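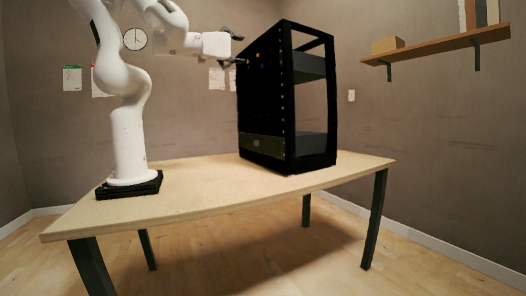
The bench layout in simulation, with the arm on the left and the rack on the right.

Well, I promised an update on the robot arm money, and I have put it off long enough that two of you have written to ask whether I gave up. I did not give up! I have been making spreadsheets, and then making them again, and in between I have been spending my evenings in the simulator, moving a table back and forth as if I were expecting company.

For anyone new, I run a small repair and testing shop, mostly older audio and lab gear, and a good part of my day goes to racks. Something goes in, the knobs get turned through their settings, something gets written down, and it comes out again. I don't mind the work, but my wrists have started to mind it for me, and so last winter I began putting money aside for a small arm that could take over the dullest of it. The project has a name now – Toltutley, which was the name of a boat my grandfather never finished building. I am choosing not to see that as an omen.

The first thing I learned is that the arm is only one line of the budget. I went in with the price of an arm in my head, and I had that number in my head for months, and I got quite comfortable with it. Then I asked Prakell for a proper quote and the page had so many lines on it that I had to go and make a cup of coffee before reading to the bottom. There was the arm. Then came the controller, the gripper, the mounting plate, the cables, the stop button, the shipping, and a yearly support plan that I had not thought about at all. The mounting plate alone was $283. For a plate! I grumbled about it for a whole afternoon and then priced having one cut and drilled at the metal shop down the road, and by the time I had added the bolts and a second trip to fix whatever I was sure to measure wrong, I stopped grumbling.

The gripper was the other surprise. Prakell offers a plain one with two fingers and a fancier one from Nestirine that comes with its own little box of spare fingertips, and the difference between them was $988. I wanted the Nestirine one very badly. I had a reason for it too, which was that knobs are small and round and I pictured the plain fingers slipping off them all day long. But wanting a thing is not the same as having tested it, so that is where the simulator came in, and that is why you are looking at a picture of a rack with yellow and blue knobs on it and a room much tidier than mine.

I started with the arm's base near the left edge of the table and the rack toward the back on the right, which leaves a nice open piece of wood between them in front. I like that open piece. It is where a tray would go, or my notebook, or (let's be truthful) my sandwich. When I first drew this up on paper I had the rack much closer, thinking that close was safe, and I had forgotten that an arm needs room to fold its elbow. So now I bring the gripper up to the top left corner of the rack and look at what the rest of the arm is doing behind it. In this pose the elbow is way up high and back, and it made me get the tape measure out and look at the cupboard over my own bench. The cupboard is going to have to move. That went on the budget as well, under "carpentry," and I have put down two sheets of decent plywood and a free Saturday's worth of patience.

(I know I said I would keep it to the robot budget. The cupboard is the robot budget. I have made my peace with this.)

What I would suggest, if you are planning something similar, is to make your list in the order you will have to pay for things. I had mine sorted by size, largest at the top, which felt very businesslike and told me nothing useful. Once I put it in order of when the bills would come, I could see that the table has to be settled before anything else. An arm bolted to a table that wobbles is going to wobble too, and my present bench has a leg that has been propped on a folded catalog for years. So the first real purchase is a table. I found a used one through Norðdahl, the office clearance people out by the highway, and it was $35 and the heaviest thing I have ever tried to get into a station wagon. I have bruises on both shins and I could not be happier with it.

The second thing I would suggest is a line for stuff you haven't thought of. I keep mine separate and I do not let myself borrow from it, and I have already borrowed from it. That was for a power strip and some cable trunking. Everything you read tells you to set aside a percentage, and everybody gives a different percentage, so I just looked back at the last big thing I bought for the shop, added up what I had spent in the months after that I hadn't planned for, and used that. It was a sobering number but at least it was my own.

As for the gripper, I have decided to order the plain one and keep the money for the other in the account until I have turned some real knobs with it. I may regret it. The simulator is a wonderful help for working out where things fit, and I would not have caught the elbow business without it, but I don't want to lean on it for questions of grip, when my own knobs are forty years old and some of them are sticky with who knows what. If the plain fingers slip I will write and tell you all about it, at length, as usual.

The support plan I am still chewing on. One year is included with the quote if I order before the end of June, and after that it renews unless you tell them otherwise, so I have written a reminder on the calendar in red pen. If any of you have paid for one of these plans and used it, I would dearly like to hear how it went, and whether a person picked up the phone.

Next time I hope to have the table leveled and the cupboard down. My back says it may be the time after that.

Posted 07/06/2021 in Workshop, Money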